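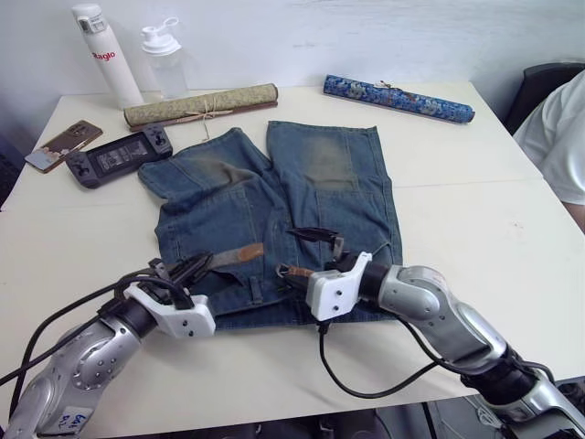 Bimanual folding: right arm waits forever after left grasp
Posted in: Control and Planning

kelvin_drift
July 8, 2024

ok so stuck on this one. Two arm denim folding, chunked policy at the top, joint impedance underneath. Left closes on the waistband, fine. Right gets over the fabric, gripper open, and hovers. Sometimes it comes down after a bit, sometimes it just sits there till the episode times out.

298 demos, all jeans, waistband toward the arms. 62 timeouts out of 121 rollouts last week. Every timeout was the same hover, I went through the logs.

Controller is tracking fine. Commanded pose and measured pose agree, so the policy is really asking for "stay here". Anyone seen this?

mossback
Your demos have pauses in them. Teleop people always stop before the second grasp to look. Policy learns the pause, and nothing in the observation says when the pause is over. Trim the idle frames and retrain.

kelvin_drift
Trimmed already. Anything under a velocity threshold for more than 7 frames gets dropped. Helped a little on towels, nothing on jeans.

tanager_ops
Is the threshold per arm or on both together? If the left is still settling while the right is parked you keep all those frames.

kelvin_drift
...both together. hm

mossback
there's your bug

fseyoum
Not convinced. We had this at Brornbridge and trimming per arm made things worse, because you can't drop frames for one arm without wrecking the sync between them. Now you've got a left arm that teleports.

What fixed it for us was depth. Denim over a white table, the top camera has a poor idea how high the gripper is over the cloth, esp. with the wrist blocking the spot you care about. Policy isn't pausing, it's unsure, and the average of "go down" and "already down" is hover.

Fasil

mossback
If it was depth he'd see it close early or jam the table some of the time. He says every failure is the same hover.

fseyoum
Depends on the loss. With plain regression you get the mushy middle exactly like this. kelvin what head are you using

kelvin_drift
L2 on joint targets, yes I know. Was going to swap it for diffusion but the Kela branch broke our logging and I put it off.

tanager_ops
Swap the head before touching the data imo. Cheaper to test.

mossback
Retraining is not cheaper than a filter script lol

jfehr
Two separate questions here, and you can split them without retraining anything.

Replay a failed rollout up to the hover. Then nudge the right arm down 1 cm by hand or with a scripted offset and hand control back. If it finishes the grasp, it was parked in a spot where the policy says stay, so that's mossback's pause or Fasil's averaging. If it floats back up to the same height, look at your height estimate and the extrinsics first.

Also plot the whole predicted chunk and not just the first action. If the tail of the chunk goes down and you replan before you ever reach the tail, you will hover forever. Had that one in Romis for a month. Jocelyn

kelvin_drift
oh no. We replan every 4 steps. chunk is 50

tanager_ops
ha

jfehr
Plot it anyway before you change anything.

kelvin_drift
Plotted. On the hover cases the first stretch of the chunk is flat and then it drops, every time. So it keeps planning to go down "soon" and we throw that part away. Running 25 steps before replan now, first few went straight to the grasp. Too few to say much. Left arm is jerkier at the handoff though, chunk edges dont line up.

fseyoum
Jerk at the edges: blend the overlap, don't just cut. And I still say the flat stretch is the L2 head. Longer execution only hides it.

mossback
flat stretch is the pause in the demos!! same thing I said up top

kelvin_drift
Could be both. Doing the nudge test tomorrow, then per arm idle labels (labels, not dropping frames), then the head. Will post the plots if the Desjardins server lets me upload anything bigger than a stamp.

tanager_ops
post the blend code too please, ours is embarassing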